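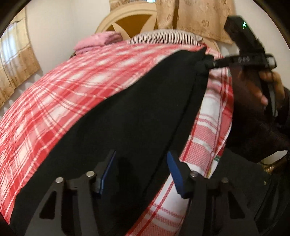

6 de janeiro de 2020

Tempo de leitura: 2 min

Caderno da oficina, entrada 2309. Dia de tecidos, e que dia bom! Comecei pela pilha para a Bultwood e perdi logo meia hora só a mexer nos padrões. O xadrez vermelho e branco continua a ser o meu favorito: riscas vermelhas, rosa e brancas a cruzarem-se, com aquelas linhas finas mais escuras dentro das faixas claras. Em cima da cama ganha outra vida, muito mais do que dobrado na prateleira.

O pano preto é o oposto, mate e um bocadinho felpudo, e tem uma dobra ao longo de um lado que convém alisar antes de guardar (com a mão chega, nada de ferro). Já o branco de quadradinhos vermelhos lembra-me os lenços tradicionais - adoro os losangos miudinhos entre as riscas lisas.

Experimentei a dobra da Rungrueang, em 5 passos, com a toalha rosa. Fica ótima em toalhas, menos bem em mantas grandes, que pedem duas pessoas ou muita paciência.

Para quem pegar nisto a seguir:
- separar os escuros dos vermelhos antes da lavagem, como combinámos em novembro
- a caixa Vater leva 530 g de saquinhos de cedro, não encher mais
- falta etiquetar a prateleira de baixo

Amanhã quero tentar a mesma dobra no xadrez, mas ao comprido. Acho mesmo que vai resultar!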